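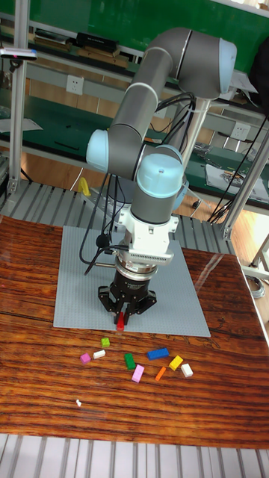 How many bricks do you need before it counts as building something? Two, if one of them ends up on top of the other. I have looked at it from every side this evening and I can't get the number any lower.

September 2, 2025

First day back with the bricks after the long weekend. I had plans for the long weekend, and they were eaten by the gutter, so I was in a building mood by breakfast.

The big tub is still at Glenys's. It holds 1,338 pieces according to the label she taped on the lid in February, and I believe her, because she is the kind of person who would put the lid back and start over if she lost her place. What I have is the small bag. One red, one green, one blue, one yellow, one pink, one magenta, one lime, a thin orange, and two whites. You couldn't put up a respectable garage with that. You could possibly put up a letterbox.

The plate, on the other hand, is enormous. It's pale gray with studs all over and looks like the parking lot of a mall that closed. Put a single brick on it and the brick looks as if it's waiting for a ride.

I tipped everything out on the table in front of the plate instead of on it. Virgilio says this is the correct way, bricks on the wood, plate kept clear, so that whatever is on the plate is there on purpose. He has a lot of rules for a man who once glued a drawbridge shut. I follow this one anyway. The varnish on that table is slick enough that a small brick will skate if you breathe on it, and the grain is so busy that the orange one goes missing in plain sight. I lost 15 minutes to that once and found it under my own elbow.

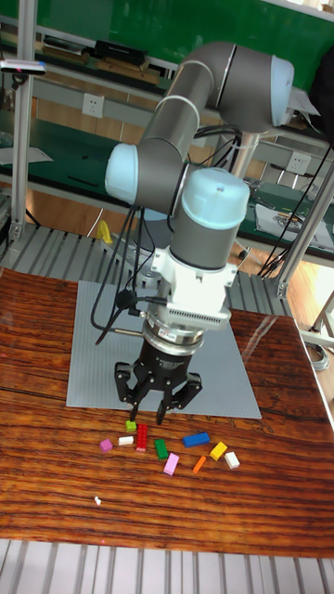

The trouble with having so few is that you start forming opinions about them. The magenta always rolls up at the far left, like a guest who wants to be near the door. The lime is too small to be any help and knows it. The blue is a solid citizen. I don't trust the thin orange one, which is too flat to stand for anything and seems proud of it. Of the whites I have nothing to say except that I wish they would pick a side.

Red and pink are another matter. I've gone back and forth all day on whether they belong together. Moushumi called at lunch and I made the mistake of asking her. She said red and pink is a perfectly good pair and people have been wearing it for years, and then she wanted to know if I was all right. I told her I was making decisions about a color scheme. She took it to be the bathroom and I let it stand.

So, the layout. I tried it on paper first, on the back of a Kavano receipt:

Red at the front edge, long side running away from me.
Pink to the right of it, close.
Blue behind both as a wall, if I feel like a wall.
Green turned 90 degrees to whatever the blue is doing.
Everybody else on standby.

On paper it looks like the floor plan of a very sad motel. Wendell, who was only here to return the ladder, studied it and asked where the people park. I showed him the rest of the plate.
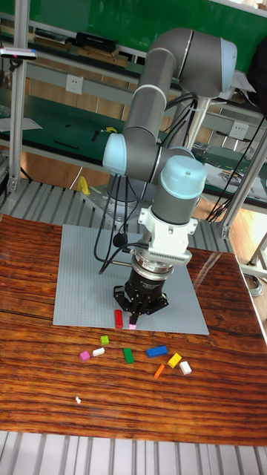 Red and pink up by the front edge, the other eight out on the wood.

I'm leaving the blue for tomorrow. A wall is a commitment, and I would want to see it in morning light. Also the pink bothers me. It is either in exactly the right place or one stud off, and I have reached the age where one stud takes my glasses and a held breath.

There's a tiny white scrap on the table, too, over on the left toward the front. I don't know what it's from. It's too small for a brick and I can't find anything with a corner missing. I have decided to let it be part of the landscaping.

To do: call Glenys about the tub. Ask nicely this time. Ask for windows in particular, and a door if she can spare one. Return Ilaria's casserole dish. Gutter, the other end.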